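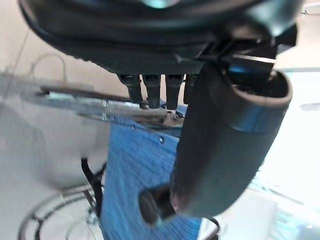

The Well at Grarham

Gerasimos Bakalis did not believe in the well, and he had said so in two letters before he agreed to come and look at it.

"You'll want tea first," said Noémi Bozsik, who ran the guest house and, as far as he could tell, most of the village.

"I'd sooner see it while there's light."

"It's better in the dark."

"I'm sure it is," he said. In his experience everything of this kind was better in the dark. He had spent a night in a chapel at Provov where the bell was supposed to ring by itself, and had found a length of fishing line and a boy of 13 on the other end of it. He had been paid for that by a newspaper, which then didn't print it.

The well was behind the last house, with a low wall round it and a lid that took both of them to shift. The story went that if you said a name into it, it would give you back the last thing that person had said about you. You heard it in their own voice. People had come from as far off as Kobzar to try it, and Noémi kept a book for them to sign.

"How many are in the book?"

"359."

"And how many went away disappointed?"

"We don't ask them to write that down."

He knelt, because there was no other way of doing it, and shone his torch in. Brick, then moss, then a black coin of water a good way below. He felt along under the rim for a wire or a pipe. He found a snail. He asked who lived in the last house, and she told him it was Blagoje Yordanov, who was 17 when the well was dug and stone deaf now.

"Convenient," said Gerasimos.

"Not for him."

He sent her back to the road so that she couldn't prompt anything, and waited until she was under the lamp with her arms folded. Then he thought about whose name to use. His own editor would be no good, as he knew perfectly well what his editor said about him. A dead person would prove nothing. In the end he leaned over and said, in the flat voice he used for booking train tickets, "Oleksandra Kushnir."

They had been married for eight years and divorced for longer than that. She lived by the sea somewhere and taught the cello.

Nothing happened. He looked at his watch and made a note of the time, twenty to six. A cow coughed in the next field. He was about to get up when the well said, quite quietly, "He'll have checked the gas twice and forgotten his scarf."

It was her voice. That is, it was a woman's voice with a slight catch on the word gas, and he wrote it down that way, a woman's voice, slight catch. He turned the torch on the water again. He went round the wall on his hands and knees. He went and knocked at the last house, where nobody came, and looked in at the window, where an old man was asleep in front of a chess problem with his mouth open.

Then he put his hand to his neck, which was bare and had been cold since the station.

"Well?" said Noémi, when he came up to the lamp.

"Anyone could have seen I haven't got a scarf."

"Is that what it said?"

"It's an old trick. You say something that would fit most people." He heard himself talking rather fast. "Most men of my age have forgotten a scarf. Most of them check the gas."

"Do they? Bohdan Stetsiuk came all the way up from the town and it called him a fat liar. He was very pleased. He'd thought his brother never mentioned him at all."

They walked back. At the guest house she gave him the tea and a plate of something with plums in it, and pushed the book across the table with a pen on top. He read a page or two of it. The handwriting was all different, he had to allow that, though it would be easy enough to arrange.

"I shall want to come again in the morning," he said, "with a longer rope and a microphone."

"Of course."

"And I'll need to use your telephone. It's a matter of checking the source. I have to ask someone who she was talking to this afternoon, and what about."

"It's in the hall," said Noémi. "Do you know the number?"

He said he thought he might have it written down somewhere. Then he went out into the hall and dialled it without looking.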